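Voturgate 生活互助 > 衣物护理 > 洗涤与晾晒

毛线开衫和几顶棒球帽想一起洗一起晾,家里没有大阳台,怎么做才不变形?

小满不在家
发布于 2025年4月10日 浏览 2,383 次 标签:针织 帽子 晾晒 小户型

各位好。换季了,我整理出来一件绒绒的针织开衫,还有几顶棒球帽,有的是穿了一个冬天没洗过的。我住的是一个小套间,没有阳台,只有卫生间里一根杆子和窗边一小块地方可以晾东西。

我以前的经历很惨。前年洗过一件差不多的毛衣,洗完直接用衣架挂在杆子上,第二天肩膀上出来两个尖角,像长了小翅膀,下摆长得可以当裙子。帽子也洗坏过,丢进洗衣机之后帽檐断了一条,帽顶塌下去,怎么戴都像个锅盖。

所以想一次问清楚:

开衫一定要平铺吗?地方真的很小,平铺要占一张桌子好几天。

帽子是挂着晾,还是扣在什么东西上面晾?看到网上有卖那种一圈钩子的架子,不知道是不是有用,会不会在帽子上压出印子。

帽子可以和开衫放在同一盆水里洗吗?开衫是深色的,帽子里有一顶浅灰的。

还有一个小问题,收起来之前怎么确认里面真的干了。我们这里到了六月很潮,去年有一顶帽子就是没干透收进柜子,拿出来的时候汗带那里有霉点。

先谢谢大家。不用推荐干洗店,附近那家排队太久。

北窗晾衣

平铺。开衫必须平铺,没有别的办法。帽子随便,找个碗扣上就行。深浅分开洗。

干没干摸一摸就知道了。

留言(2)
小满不在家:谢谢,碗是什么样的碗?我家的碗都比帽子小很多。
北窗晾衣:汤碗,或者小盆,差不多就行。

Kojo Atinga

你好。中文不是我的母语,我来这边住了几年,写得慢,如果哪里用词奇怪请你多多包涵。我家也没有阳台,也有红色的绒绒的针织衣服,也有棒球帽,所以你的问题我觉得我可以回答。我把我自己的做法按照顺序写下来,比较长,你可以只看你需要的部分。

先回答你最直接的几个问题。针织的衣服,水多的时候一定平铺,但是不需要平铺好几天。等它里面的水少了以后,可以换成别的方式,后面我会写怎么换。帽子用一圈钩子的架子可以,我现在就在用,但是有的地方要注意。帽子和开衫请不要在同一盆水里洗。

洗之前

先量尺寸。我用软尺量胸口的宽度、衣长、袖长,写在一张纸上,放在口袋里或者贴在洗手池旁边的墙上。我那件红色的,胸口平放是 56 厘米。这个数字看起来没有意义,可是等衣服湿了以后,你完全看不出来它本来有多大,那个时候你就会很高兴有这张纸。

检查扣子和小球。绒绒的衣服表面常常有凸起来的小东西,有的是扣子,有的是毛球,有的是线头打成的结。扣子要扣上还是解开,我听到过两种说法。我的习惯是全部扣上,因为扣上以后前面两片不会各自走各自的路。如果扣眼已经很松了,那么请解开,不要让它更松。

把领子后面的洗涤标签读完。这件事大家都知道,大家都不做(我也常常不做)。如果标签上写不可以水洗,请相信它。

还有,如果衣服上有别针、胶贴、商店留下来的小牌子,先拿掉。胶贴遇到水以后,胶会留在毛里面,很难弄出来。我有一次花了一个晚上用镊子夹。

洗针织衣服的步骤

1. 准备一盆凉水,手放进去觉得不冷也不热最好。水要先放好,再放洗涤剂,搅一搅,最后放衣服。我用的是 Nedar 的羊毛洗涤液,别的牌子也可以,只要瓶子上写着可以洗羊毛或者针织。量请按照瓶子上写的,不要多。多了以后冲不干净,衣服会变硬。

2. 衣服翻过来,里面朝外,整件按到水里。只按,不搓。绒绒的表面一搓就会结成一块一块,这个叫做毡化,我查过字典。毡化了以后没有办法回来。

3. 泡 15 分钟。时间到了就拿出来,不要因为去看电视就泡一个下午。红色的衣服特别容易掉颜色,泡得越久,水越像果汁。

4. 换清水,再按。换到水里没有泡沫为止。每一次换水的时候,请把衣服推到盆的一边,用两只手托住,不要从水里抓着一个角提起来。这是最容易变形的时候,因为衣服里面有很多水,它的重量全部挂在你手里那一小块上面。

5. 把水压出来。我把衣服卷成一团,放在盆底,用手掌往下压。不要拧,绝对不要像拧毛巾那样拧。

6. 用干毛巾卷。拿一条大毛巾铺平,衣服铺在上面,袖子收进来,然后从下摆开始卷,像做寿司一样。卷好以后可以用膝盖在上面慢慢压。一条毛巾不够就换第二条。这一步请不要省,它可以省掉你后面一整天的时间。我在厨房的秤上称过一次,那件衣服卷毛巾之前和之后,差了差不多一杯水的重量,后来我每次都卷。

7. 平铺,按照纸上的尺寸整理。先整理肩膀,再整理两边,最后是袖子。如果比原来大,就用手掌从外面往里面推;如果比原来小,就一点一点拉,拉的时候手掌要张开,不要用手指捏着一点拉。领口和袖口要往里面收拢,它们最容易张开。

8. 提起来试一试,确认可不可以离开平铺。等表面摸起来不凉了,我会用一只手抓住上面,整件慢慢提起来,让它自己往下垂。看它是不是松松地垂下来,有自然的褶子,下面慢慢变宽。如果它像一条湿的毛巾那样直直地往下坠,底边绷得很紧,那么里面还有水,马上放回去。这个动作要快,两三秒就够了。

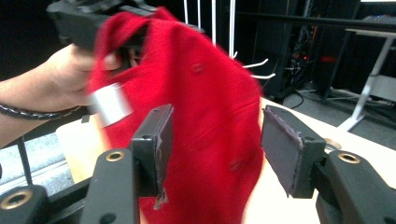
9. 翻面。第一面差不多以后,整件翻过来,让原来朝下的那一面朝上。翻的时候请两只手伸到下面,像端一个大的比萨饼。翻完以后再量一次胸口。

10. 最后一段可以搭着晾。这个就是我说的不需要平铺好几天的原因。当第 8 步的结果是好的,就可以把衣服从腋下的位置对折,搭在杆子上。不要用衣架。杆子如果很细,请先包一条毛巾,否则衣服中间会有一条线。你说卫生间里有一根杆子,那么这一段可以在那里做,桌子就可以还给你吃饭用了。

没有地方平铺怎么办

我刚搬来的时候,房间比你的可能还小,我试过几个地方,按照好用的程度写:

洗衣机的上面。铺一条毛巾,正好放得下一件折起袖子的衣服。缺点是洗衣机不可以同时用,会震动。

浴缸上面放一个架子。这个通风很好,可是洗澡的时候要搬走。

双层的网篮。我有一个 Flolteck 的平晾网,可以吊在杆子下面,不用的时候折成一个圆。它的说明上写不要超过 500 克,湿的毛衣很容易超过,所以一定先用毛巾卷过再放。我有一次没有卷,网的中间沉下去,衣服变成一个船的形状。

床。请不要用床。我用过,晚上忘记了。

熨衣板也可以,但是要把板子调低,不然袖子垂在两边,会被拉长。如果用熨衣板,请把袖子折到身体上面,隔几个小时换一个方向折。

帽子怎么洗

帽子我和衣服分开洗,有两个理由。第一是颜色,红色的帽子和浅灰的帽子不是朋友,红色的毛衣和它们也不是。第二是帽子的边很硬,在盆里会勾到绒绒的毛。

先看帽檐里面是什么。用手指弹一弹,如果声音是闷的,像纸板,那么就不可以泡水,只能用湿布擦。老的帽子常常是纸板。如果声音比较脆,而且弯一下会自己弹回来,多数是塑料,可以洗。你说以前那顶帽檐断了一条,我猜它里面是纸板。

脏的地方主要是里面那一圈,碰额头的地方。我的灰色帽子里面是浅棕色的内衬,汗的痕迹比外面明显很多。用旧牙刷沾一点洗涤液,顺着一个方向轻轻刷,刷完了用湿毛巾按。只有里面脏的时候,外面完全可以不洗。

后面的调节带请先松开到最长。这样带子和帽子重叠的那个地方也可以洗到,晾的时候也比较快干。如果是魔术贴的带子,请反过来,把它粘好再洗,不然它会粘到所有的东西。洗完以后不要马上把带子调回去,让它垂着晾。

冲洗的时候,我一只手拿着帽檐,用另外一只手浇水,不把帽子整个放到水龙头下面冲。水太大的时候会把帽顶冲塌。

然后是把水弄出来。也是用毛巾,但是不能卷,帽檐会弯。我把一条小毛巾塞进帽子里面,外面再包一条,用两只手像抱着一个小西瓜那样压一压。压完,帽子一定是皱的,这个没有关系,千万不要因为着急就用吹风机的热风。热风让汗带缩小,帽子就变成小孩的了。

帽子怎么晾

你问那种一圈钩子的架子有没有用。我的是白色的,用细细的线材做的,站在桌子上,上面有一圈钩子像轮子那样向外面弯出去,下面还有一圈比较小的。我在 Deák 买的,那是我家附近一间卖五金和杂货的小店,店里还有很多种夹子,买东西的时候请不要让我进去,我会买太多。

用了一段时间以后,我的感想是:架子是用来让空气走过去的,它不负责让帽子变好看。帽子的形状要在放上去之前,用手整理好。揉皱的帽子直接放上去,干了以后就是一顶干的、揉皱的帽子。

整理的顺序是这样的。先把手握成拳头,放到帽子里面,从里面往外面顶,把帽顶撑圆。然后用另外一只手从外面摸,把缝线一条一条摸直。前面那两片,就是有图案或者有字的那两片,多数有一层硬的衬,它们最容易往里面凹,要多顶几下。最后才是帽檐,两边往下弯一点点,弯成你平常戴的弧度。
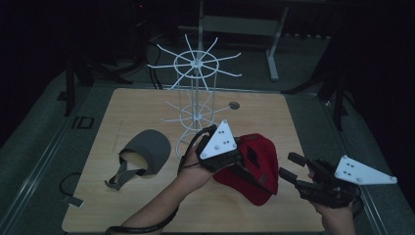
红色的那种软一点的帽子,我会多花一点时间,整理好了以后在里面放一个揉成球的小毛巾,先让它自己立一个小时,再拿掉毛巾,放到钩子上。硬一点的帽子不需要这样,整理完就可以放。灰色的我通常先侧过来放一会儿,让里面朝着有风的方向,带子自然垂在后面。

关于压出印子的问题。会有可能。钩子很细,如果帽子很湿很重,钩子顶着的地方会出来一个小小的点。我的办法有这些:

不要让钩子的尖顶在帽顶的正中间,让它勾住里面那条汗带的边。汗带很厚,不怕。

每隔几个小时转一个方向。不用很准时,你走过去的时候顺手转一下就好。

如果你很重视那顶帽子,可以在钩子的头上套一小块布,用橡皮筋扎住。橡皮筋请不要用彩色的,我有一次在帽子里面得到一个绿色的圆圈。

放的位置也有一点讲究。上面一圈比较宽,我把帽檐大的放在上面,小的、薄的放在下面。不要每一个钩子都用满,两顶帽子的帽檐不要碰在一起,碰到的地方干得最慢,还可能互相染颜色。架子很轻,只放一边的话会倒,所以要两边放得差不多重。我把架子放在窗户旁边,可是不要直接晒到太阳。红色晒了以后会变成橘色,我有一顶就是这样,现在我只在下雨的时候戴。

如果你不想买架子,上面那位朋友说的碗也是可以的,不过我建议用有一点高度的东西,例如一个大的玻璃罐子,或者倒过来的花盆(干净的)。碗太矮,帽檐会碰到桌面,然后就翘起来了。另外碗把帽子下面封住了,里面的空气不走,汗带干得很慢。用罐子的话,可以在罐口包一条毛巾,不要包得太紧。

怎么知道真的干了

手摸外面不够。外面总是最先干。

针织的衣服,我摸三个地方:腋下、袖口的罗纹、扣子的那一条边。这些地方是双层的或者特别厚。我用脸摸,不用手,因为脸对凉的感觉比手灵。样子有点好笑,但是我家里没有别的人看。如果觉得凉,就是没有干。

帽子,请把汗带翻出来,用一张干的纸巾夹在汗带和帽子中间,用力捏十秒,看纸巾是不是还是脆的。如果纸巾软了,再晾一个晚上。还有帽檐和帽身连接的那条缝,这个地方藏水最多。你去年那顶帽子在汗带有霉点,我觉得很可能就是汗带后面没有干。

即使都干了,我也会再多放一天,才收进柜子。到了六月,我把这个变成两天。

收起来

针织的衣服折起来放,不要挂。帽子我一顶套一顶地放,里面塞一点没有字的纸。报纸不要,油墨会印到浅颜色的内衬上。放在盒子里的话,盒盖不要盖得完全紧。

霉点的问题,如果只有一点点,可以用稀释的白醋轻轻擦,再用清水擦,再晾干。先在看不见的地方试一下颜色。如果霉点很多,很抱歉,我没有好的办法,我那顶是丢掉了。

希望对你有帮助。如果我哪里写错了请告诉我,语言的错误也可以告诉我,我很乐意改。

留言(7)
小满不在家:写得太详细了,我存下来了。想问一下,第 6 步的毛巾会不会被染红?
Kojo Atinga:会的,有可能。请用旧的毛巾,或者深色的。白色的客用毛巾请收好。
南门豆花:寿司那步我一直是用洗衣机脱水代替的,装洗衣袋,最低转速,一分钟,没出过事。
Kojo Atinga:谢谢你的补充。我的洗衣机没有很低的转速,所以不敢试。如果你的可以选最低,我想应该可以。
小满不在家:帽檐我弹了,有一顶是闷的……那顶我就擦擦吧。
Kojo Atinga:对,那顶只擦。帽檐的布也不要擦得太湿,纸板会从线孔里吸水。
北窗晾衣:碗确实会翘帽檐,我那几顶都翘,我还以为是戴的。

南门豆花

上面写得很全了,我补几条自己的经验,主要是关于时间安排,因为楼主说地方小。

我是晚上洗。吃完饭洗开衫,卷毛巾,铺在餐桌上,睡觉前翻一次面。早上起来通常已经不怎么湿了,上班前搭到杆子上,桌子空出来。这样一整天下来,占用桌子的时间其实都是在睡觉。

帽子放到第二天洗。不要同一天,风扇只有一个,两样东西抢风,谁都干不了。说到风扇,开小档,别对着衣服直吹,对着墙吹,让房间里的空气动起来就行。直吹的那一面会先干,另外一面还是潮的,针织的东西这样容易歪。

关于扣子扣不扣,我站解开这一边。我有一件扣着洗的,门襟晾出来是波浪形的,扣子和扣子之间都鼓出来一块。后来解开,平铺的时候再把两边对齐,就没有这个问题。可能和毛线的松紧有关系,楼主可以看自己那件,门襟本来就有点鼓的话就别扣。

除湿机如果有的话比什么都好,关上卫生间的门,衣服搭在杆子上,最后那一段很快。没有也没关系。

留言(3)
Kojo Atinga:关于扣子你说得有道理,我回去看了我的那件,门襟真的有一点波浪,我以前以为是设计。下次我解开试试。
小满不在家:那我先解开洗。帽子周末再弄,到时候回来报告。
南门豆花:浅灰那顶先洗,深的放后面,水都不用换得那么勤。

本帖已由提问者选定 Kojo Atinga 的回复为参考做法
同类话题:羊绒围巾起球怎么处理 / 草帽淋雨后怎么恢复 / 卫生间晾衣杆承重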